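Listetari Teleoperation Kit

Remote-control input and recording for simulated manipulation tasks

Overview

Listetari is a desktop kit for demonstrating manipulation tasks to a robot by remote control. The operator moves a handheld controller, the simulated arm follows, and the recorder stores the commands together with the camera streams. The output is a set of demonstration files that can be replayed, trimmed and passed to a training pipeline. No physical arm is required. The same controller and recorder can be connected to a real arm through the Kuvness bridge, sold separately.

What the kit contains

Fluller hand controller, wired, with trigger and 2 programmable buttons
Foot pedal (clutch)
Listetari recorder software, single-seat license
Holst task library, base set
USB cable and desk clamp

Controller

The Fluller controller reports position and orientation relative to its base. Motion is sent to the arm only while the foot pedal is held down. Releasing the pedal freezes the arm command and lets the operator move the hand back to a comfortable position before continuing. The trigger drives the gripper opening in proportion to travel. It can be set to open/close mode in the preferences file, but proportional mode is recommended for insertion and placement tasks.

Motion scaling is set per task. At 1:1 the gripper travels the same distance as the hand. Lower ratios are available for close work and can be assigned to either of the programmable buttons. The change takes effect at the next pedal press, so the arm does not jump when the ratio is switched.

Recorder

An episode starts and ends on a button press. Each episode holds the controller input, commanded pose, measured joint positions, gripper opening, object poses and all enabled camera streams, with a common clock. Camera resolution is set separately for operator display and for storage. Operators normally work from the larger display image while the stored image is kept at the size the training pipeline expects.

Episodes are marked keep, discard or review at the end of each attempt. Discarded episodes remain on disk until the session is closed and can be restored up to that point. Trimming is non-destructive: start and end markers are written to the episode header, and the original samples are left in place. A single session can hold up to 800 episodes.

Replay runs in two modes. State replay sets the recorded poses directly and is intended for inspection. Command replay sends the recorded commands back through the physics engine. Small differences in contact can lead to a different result, so command replay should be checked before an episode is used to generate additional camera views.

Camera placement

The recorder supports fixed cameras and cameras attached to the gripper. A gripper camera gives the operator a close view of the contact area, but the tool takes up a large share of the image and shadows fall across nearby surfaces. With shadows enabled at low resolution, their edges render as coarse steps. Shadow resolution can be raised in the render settings at some cost in frame rate.

Gripper views with a red cylinder and yellow wood-grain surfaces:

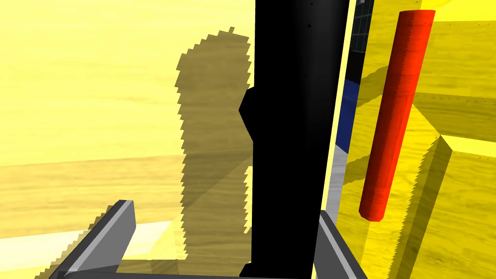
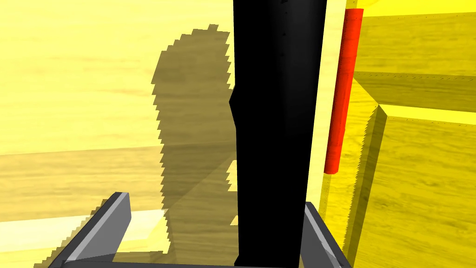

For tasks in which depth is hard to judge from the gripper view, enable at least one fixed camera to the side. The operator display can show up to 3 streams at once. Streams that are not displayed are still recorded.

Requirements

64-bit Linux workstation with a dedicated graphics card
2 free USB ports, one for the controller and one for the pedal
Solid-state drive for session storage

Virtual machines are not supported. The pedal should be plugged directly into the workstation, as some hubs delay the release signal.

Licensing and updates

The license covers one workstation and may be moved once without contacting support. Files recorded with the January release open in the current version, but trim markers must be converted first using the utility in the tools folder. The converter writes a new header and keeps a copy of the old one.

Page last updated May 2, 2020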